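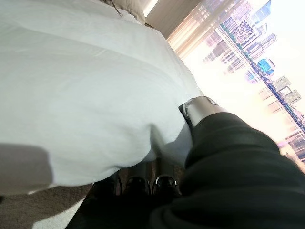 Why does the planner stop returning grasp poses when the wrist exposure is left on automatic?

The depth filter discards every point whose confidence falls below 60. When automatic exposure settles on a bright window, most points on white fabric fall under that value and the planner receives an empty cloud.

Ticket 1581 — Rovham planning stack, bedding module
Opened: 2021-06-25
Assigned to: Iida Kinnunen, Plevbridge support desk
Status: Resolved, pending release

Reported behavior: The planner node exits with "no candidate surface" after five attempts. The arm controller remains active and holds its last commanded pose.

Findings: The log shows exposure time changing between consecutive planning calls. The reporting site had upgraded the Gistow driver, and the upgrade restored automatic exposure without notice.

Action taken: Exposure was fixed at 4000 microseconds in the driver configuration. The metering region was limited to the lower half of the image. Replanning then completed on the recorded data.

Remaining work: The July release will issue a warning when the cloud is empty — at present the condition is written to the debug log only.

Print this page | E-mail this page

Comments (3)

Çınar: The fixed exposure works for us by day. After dark we had to raise it.

I. Kinnunen: Please attach the evening log to this ticket.

Çınar: Attached. The driver version is in the first line.

Contact support | © 2021 Plevbridge | Back to top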